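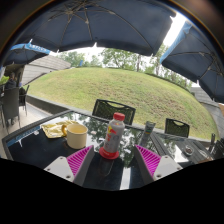
What takes cloudy smears off a glass terrace table without leaving new ones?

Warm water with a drop of washing-up liquid, then a second wipe with plain water and a dry cloth straight after. Leave the vinegar for windows.

Ticket: smears and rings on glass tops, terrace tables
Opened by: Uliana Ostapchuk
Picked up by: Henrike Rathjen, Posutano furniture help
Opened on: 2022-11-28
Status: open, waiting on customer

Uliana wrote:

Hello! I've got the pair of glass-topped tables with the dark woven rims, pushed up side by side on the patio under the umbrellas. Lovely things, they reflect all the trees, but that's my trouble as well, as every smear shows. I wipe them, I walk off feeling pleased, the light moves round and there it all is again. My brother Demyd says it's the glass going off. Is it? I've been using a spray called Groratari and kitchen roll. We eat and drink out there whenever it's dry, so there's always a mug or a bottle on the go.

Henrike wrote:

Hi Uliana, I'd be surprised if it was the glass. I have the same set at home and mine did this with spray too (I was putting far too much on). Could you try this on the left table only and leave the right one alone, so we've got something to compare?

1. Take everything off, mug, bottle, lids, any bits of wrapper. I know, but I used to wipe round my mug and it left a lovely clean map of where it had been.

2. Mix 2 caps of washing-up liquid into a bucket of warm water. Wipe from the middle towards the rim and don't flood the weave.

3. Rinse the cloth properly and go over it again with 300 ml of clean water, then dry it with an old tea towel. Not kitchen roll, it leaves fluff.

4. Look at it from a chair, low down. Smears you can't see standing up will show against the reflected sky.

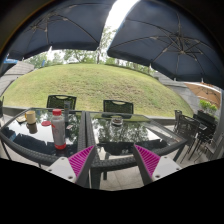 5. Run a dry cloth down the gap where the rims meet. Crumbs and drips collect in there, and if the tables get nudged it all ends up back on the glass. Pull them apart first if you've got someone to take the other end.

Uliana wrote:

Did the left one this morning, all the steps, and it's so much better! Demyd has gone quiet. There's still a faint ring towards the front that I can feel with a fingernail. I've gone over it 2 times and it hasn't budged. The right table is as bad as ever, so it must have been my spray.

Henrike wrote:

Good news about the smears. A ring you can feel is something stuck on top. Lay a cloth soaked in warm water over it for as long as it takes to drink a cup of tea, then rub gently in circles. No scourers please, and no blades. If it's still there afterwards, reply on this ticket and I'll ask Irén Vincze in our glass workshop what she'd use. Please do the right table with the bucket too, and keep the Groratari indoors.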